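Tuesday, up since five

The cloud cleared at twenty past nine last night, so I went out after all. I had given up on the evening and already put the red torch back in the drawer. Cold, no wind, and the grass was crunching by the time I had the tripod level.

The plan was the same as it has been all month: get on the variable, estimate it against the two comparison stars, write the number down, and do it again an hour later. I managed three estimates before midnight. It is fainter than it was last week, definitely below the second comparison star now, and I had to look slightly to one side to hold it. I put it down as fading. Kinga had it fading too, from Plellham, and she posted hers before I posted mine, so neither of us was copying.

I have been trying to explain to Rommel why I bother with this when there are surveys that cover the whole sky every few nights. He came by at lunch to return the extension lead and asked it quite politely. What I told him was that the surveys lose bright stars, they burn out on the detector, and someone with a small telescope and a bit of patience can still fill the gap. He said that sounded reasonable. Then he asked how far away the star was and I had to go and look it up. The catalogue says 2000 light years, with a wide margin. So the fading I saw last night happened before there was anyone in this country writing anything down. I said that to him and he stood in the kitchen thinking about it with the lead still over his arm. 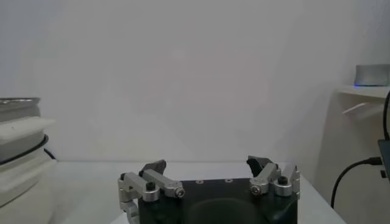 After he had gone I went through the old notebooks. I wanted to know whether I had seen it this faint before. The early ones are poor. I didn't write the sky conditions, and for one whole winter I used the wrong comparison star, which I only found out when Tipene Whitcombe checked my list against the chart. Those nights are no use to anyone, although I still have them. From the third notebook on they are better. The period is meant to be close to 400 days but it wanders, and my last two minima don't agree with each other as well as I would like. One was mostly cloud, so I drew the curve through a gap of 20 nights and guessed at the bottom of it. I should have marked it as a guess. I have now, in pencil.

Ro-un Jang rang in the afternoon about the talk. The group at Breketia want something on stars that change brightness, for people who have never used a telescope, and she would like it to be me. I said yes before asking how long it had to be. It is forty minutes. I think I'll start with why a star like mine swells and shrinks at all, which is that the outer layers trap heat, get pushed outwards, cool, let the heat go and fall back. It is an old star and a bloated one. If it were put where the Sun is, we would be inside it or very near its surface. That usually wakes a room up. Then the light curve, then how to make an estimate by eye, and I'll get them all to try one on a printed field. Mirta has printed fields left over from when she did the same thing at Novudach and says I can have them.

I don't want to go into white dwarfs. Someone will ask, and I can answer then.

Slept from one until five. Woke up, saw it was clear, and went out in my coat and boots to look at Jupiter before it got too low behind next door's roof. Poor seeing, everything boiling. I could make out the two main belts and nothing else. Three moons on one side and none on the other, so the fourth was either in front or behind, and I didn't check which. My fingers had gone by then.

The dew heater is not working properly. It warms at one end of the strap and stays cold at the other. I've had it in bits on the table and can't find a break in the wire, but I expect there is one under the heatshrink. If it is clear again tonight I'll use the hairdryer.

Things to do: send the three estimates in with the comparison stars named properly. Ring Mirta about the printed fields. Find the chart with the fainter sequence on it, as I'll need it if the star drops much further. New battery for the red torch.

Forecast says high cloud from six, clearing later. I'll look out at ten.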